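**Red napkins won't fold square anymore, what am I doing wrong?**

posted by marblecounter_mo, October 21, 2022

Hi everybody, long-time reader and first-time poster, so please bear with me because I tend to ramble. I have a set of 8 red cloth napkins from Korkska that I bought for the holidays a few years back, and I love them to pieces, but they have turned into the most stubborn things in my linen drawer. When they were new I could fold them in quarters and the corners met perfectly. Now one corner always sticks out like a little tail, the edges wander off, and the finished stack leans over as soon as I close the drawer.

I wash them on warm with the kitchen towels and dry them on whatever setting the towels need. I do iron them, sort of, when company is coming. My dark napkins (a different set, Heleck I think, the tag is long gone) get exactly the same treatment and they fold like a dream, which makes me crazy. I'd like to have the red ones ready for December, when we have 17 people coming and I'll be mixing both sets. Is there a folding trick, or are they ruined?

**pressed_and_ready**

Oh, they aren't ruined at all, please don't throw them out! Cotton napkins very often shrink more in one direction than the other, so a napkin that started out square becomes a slightly short rectangle, and if the hems were sewn with a different thread they can pull in too. Your dark set may be a different weave, or it may have been preshrunk before it was sewn.

What I would do is take one napkin, get it good and damp (a spray bottle is fine), and lay it on a big towel. Pull gently on the two short corners, diagonally, then swap to the other two. You'll feel it give. Then iron it while it's still damp, starting in the middle and working out to the hems, and let it cool flat before you touch it again. I know it's tempting to fold it hot, I've done it a hundred times, and that is how you iron a crooked crease in for good.

For the folding itself, forget quarters for a while and try thirds. Lay the napkin out, smooth it with the side of your hand, fold the bottom third up and the top third down over it, then bring both ends in to the middle and close it like a book. Any bit of corner that doesn't match ends up tucked inside where no guest will ever see it. Take them out of the dryer sooner, too. Mine come out while the hems are still a tiny bit damp, and it has made more difference than any spray or starch I ever bought (and I bought plenty, including the Arain one in the big bottle, which only made everything smell like a hotel).

**tidydrawers**

just roll them. mine are all rolled in a basket, no ironing, looks fine

**lemon_and_linen**

I'd add one thing to the long answer, which is that the surface matters. A slick stone or marble-look top is lovely for this because cloth slides around on it easily, but that also means it slides when you don't want it to. Flatten one half first, keep a palm on it, and only then go after the bunched-up half, drawing the wrinkles out toward the hem. If you tug at a pointy corner while the rest is still in a heap, you only drag the whole heap along with it.
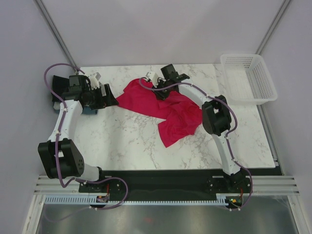
marblecounter_mo wrote back that the damp stretching worked on the first two but the third is still long on one side, and wondered whether to unpick the hem. I wouldn't, not before the holidays! Wash that one again by itself on cool, stretch it again, and if it's still being difficult, put it at the bottom of the stack or use it to line the bread basket. I have a Woltska napkin that has been lining mine for years.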